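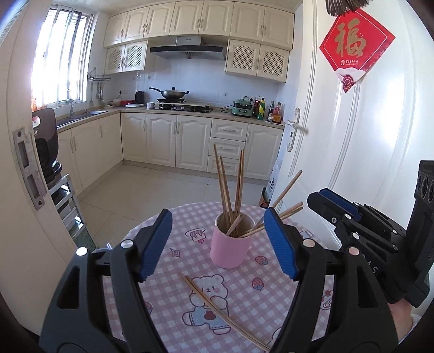 Building a Hand-Held Gripper Pair, Session 2
Shared workshop notes, Augustina Lamptey

OK, picking up from last week. By now you should have two printed bodies, one per hand, and your fingers should swing freely. If they drag, back off the screw near the tip a quarter turn and try again. Mine dragged for days!

Pads first. I like the ribbed blue ones, glued to the inner face of each finger – rough up the plastic before you glue, please. Leave them overnight under a clamp (Morley is the little bench clamp set, second shelf, bring it back).

Then the fun bit, which is chopsticks. They're thin, they roll, and a cup full of them is a mess of angles, so they show up a sloppy build faster than anything else I've tried. Start with a loose pair lying flat on a tablecloth. Open wide, come in low, close slowly. Once that feels easy, pull one out of a full cup without dragging its neighbors along. Then do it with your other hand, and after that pass one across from hand to hand.

My own log is at 1,312 closes and I still fumble the flat ones.

For next time: 12 pickups with each hand, and write down every drop. Also check your screws afterward, they do creep loose. Questions go on the Sullden sheet by the door.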